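From: Viera Vlček
To: kuruc-users
Date: Tuesday, April 14, 2026
Subject: Re: [kuruc-users] grasp scores on long thin things

Branislav Oravec wrote:
> Has anyone else noticed the grasp ranker getting weird with knives
> and spatulas since the last merge? On my side it gives the top score
> to poses with the fingers right up against one side of the object.
> Boxes and cans are fine. I'm on the stock Wotamwood kitchen scene,
> default gripper. Before I go digging, is it the ranker or is it my
> camera transform? Matúš thinks transform, I think ranker, and we have
> a lunch riding on it.

Hi Branislav, hi all,

I've been poking at the same thing since last night, so let me save you some digging (and maybe a lunch).

First I did the boring check and pulled the wrist camera transform out of the config and compared it with what the sim reports. They match. So it isn't the static transform, sorry Matúš!

Then I turned on the debug dump in Clakby and looked at the candidate list for the decorated knife, the one with the cyan and purple pattern. I got 1,648 candidates, and after the collision filter there were 169 left, which sounded healthy until I plotted them. Nearly all of them were bunched up toward one finger. The centering term was in there, but its weight was so small next to the surface normal term that it may as well have been zero. I think that's left over from when Tatiana rescaled the normals in September and we all forgot the other weights lived in a separate file. I forgot too, and I reviewed that one, so no finger pointing from me.

What I'm trying now is in my branch, knife-centering. Two changes: the centering weight goes up to 40, and the offset is measured from the midpoint between the fingers in the gripper frame, using the mask of the whole object. The old code took the centroid of whatever points survived the depth crop, and on a knife that can mean mostly handle. You get a nice confident number for the wrong end — lovely.

It's not ready to merge. The mask still gets confused when the gripper base covers the lower end of the blade, and I haven't decided whether to fill in the hidden part from the last good view or just mark it unknown and lower the score. Zdeňka, didn't you have something for that in the Vusteck planner? I remember a function with a very long name, but I couldn't find it.

If you want to try the branch, please delete your cached candidates first, or it will happily load the old ones and you'll think nothing changed (ask me how I spent this morning). I'd also love numbers from anyone with a different gripper model.

Two wrist views from the kitchen scene, so you can see what the mask has to deal with:

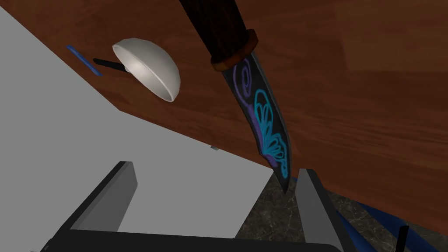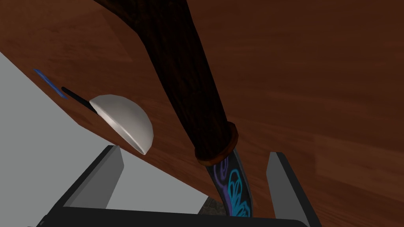
Wrist camera, sim. Ladle off to the left in both; in the first the knife's tip is just above the right finger, in the second the blade is between the open fingers and the base hides the tip.

Viera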